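Kitchen cell: wrist cable fault on the Plastow bench

The Kitchen cell stopped three times on Friday with the same error, a loss of torque feedback at the wrist. Each stop came during a place motion, with the elbow folded and the last joint near its limit. Jolene Mudgway pulled the controller logs and found 21 shorter dropouts in the 1,315 cycles before the first stop. None had lasted long enough to trip the alarm.
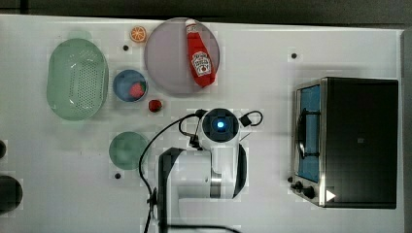

The dropouts group tightly by joint angle, which points to the cable and away from the drive. Valia had already swapped the drive in July, and the error rate did not change. A continuity test on the bench showed an intermittent break when the cable was bent to a tight radius.

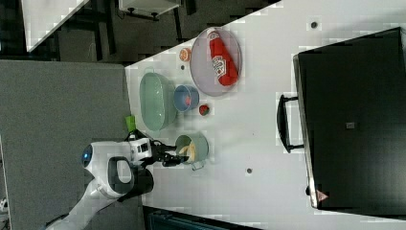
The arm with its gripper at the mouth of the green pot, banana inside.

Žukauskas will supply a replacement with a higher flex rating. Until it is fitted, wrist rotation is limited in software and arm speed is held at 36 percent – please do not raise either limit to finish a run.

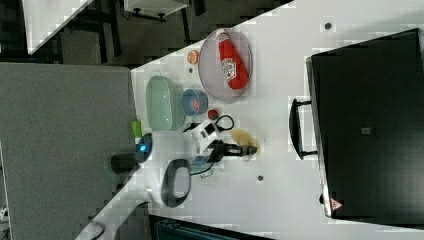

A torque dropout can also leave the gripper holding its last command. Press the stop before reaching onto the table, even if the arm looks idle, and log the joint angles in Avum before resetting. Resets without a log entry cost us most of a morning.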